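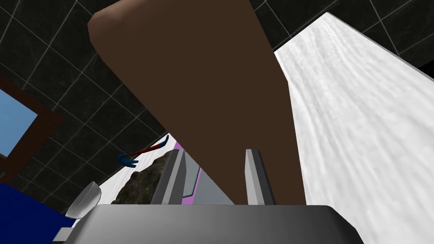 Picture credit: K. Rizvi, course files

Search this site Go

Unit 4. Clay brick and the small town

Please read these notes before the seminar. The reading from Talpur is chapter two only.

Hiltville had no brickworks before the railway came. Builders used timber and field stone, and after the fire the town council asked for brick on all shop fronts. The Sesach yard opened in May of the next year with 26 workers and one kiln. In its first season it sold 3,000 bricks to the school and almost none to private houses.

Why so few? Talpur gives the price as the main cause. I think the habit of the masons was also important — they were paid by the day, and brick was new to them. Compare the tax list, where 638 houses are still marked as timber ten years later.

Terms to know: clamp, header, stretcher, frog, lime mortar.

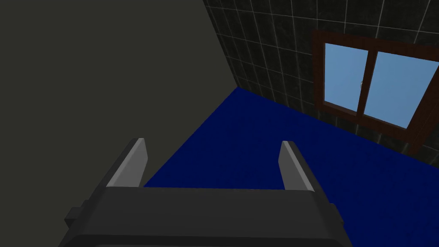
Kulsoom Rizvi: In the tax list many timber houses had brick chimneys, so the yard perhaps sold more to families than Talpur believes.

For the seminar, bring one page on this question: who decided what a house was made of?

Comments (2)

Is the old edition of Talpur fine? The page numbers are different in mine.

The link to the tax list opens only the first part for me.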